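Speaker notes -- "Recycling claims and what to do with them"
Bernice Essien, 30 October 2023

Opening (keep it short)

Thank them for having me. Say up front that I recycle at home and plan to keep doing it. I'm here to argue with the numbers people put on slides about it.

Ask for hands: who has seen a sign in their office saying what share of waste gets recycled? Then ask who knows how that share was worked out. Wait. Don't fill the silence.

Slide 2 -- What "recycled" means

Usually it means "collected." A bag goes into the blue cart, the cart gets weighed, and the weight goes in the report. Whether any of it became a new product is a separate question and a harder one.

Three points along the way where you could measure: at the cart, at the sorting plant gate, and at the bale going out to a buyer. The figure gets smaller each time. Guess which one ends up on the poster.

Slide 3 -- Ferrand

Go slowly, people get lost on this one. Ferrand put new bins on every floor in September and announced a big jump in recycling by the end of the month. I asked for the method. They had compared 2 weeks after the change with 2 weeks before it, and the weeks before fell when half the building was on vacation. Less trash of every kind, so of course it went up.

I'm not saying the bins did nothing. I'm saying we can't tell from this.

If somebody asks whether I told them: yes. The poster is still up.

Slide 4 -- The Clerent survey

Clerent asked 1,000 office workers if they "always" or "usually" sort their trash. Nearly everybody said yes. Would you say no to a person with a clipboard? Self-reported behavior is a poor stand-in for opening the bag and looking.

Puduvo does open the bags, on a small scale, and their results look a lot less cheerful. Small sample, one city, so I wouldn't hang too much on that either. Say this out loud or someone will say it for me.

Slide 5 -- The ordinary stuff

Talk about wrappers, bottles and tissues. A snack wrapper is often several layers stuck together, and most curbside programs won't take it. A clear bottle is the easy case, and used tissues go in the trash nearly everywhere. Most of the arguing in offices is over things like the wrapper.
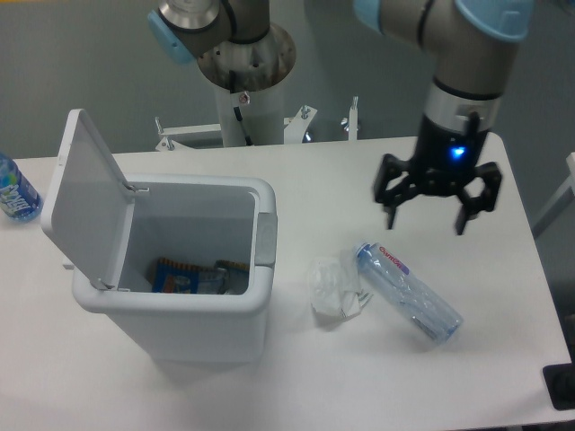

A wrapper in the bin, then a bottle and a crumpled clear plastic wrapper on the table.
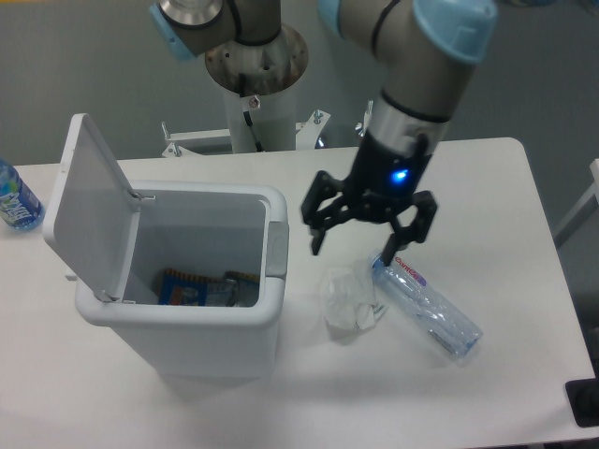

Slide 6 -- Questions to ask a vendor

Stesteck's brochure is a good one to practice on. It promises "up to" a certain improvement -- read that phrase aloud and ask what the lowest result was.

Where was it weighed?
Compared with when?
Who paid for the study?
What happened to the loads that got rejected?

I sent these to 6 vendors. Two wrote back, and one of those sent me the brochure again.

If time is short, skip the landfill fee chart and go straight to questions. Somebody will ask about compostable cups. I don't have good data on cups and should say so.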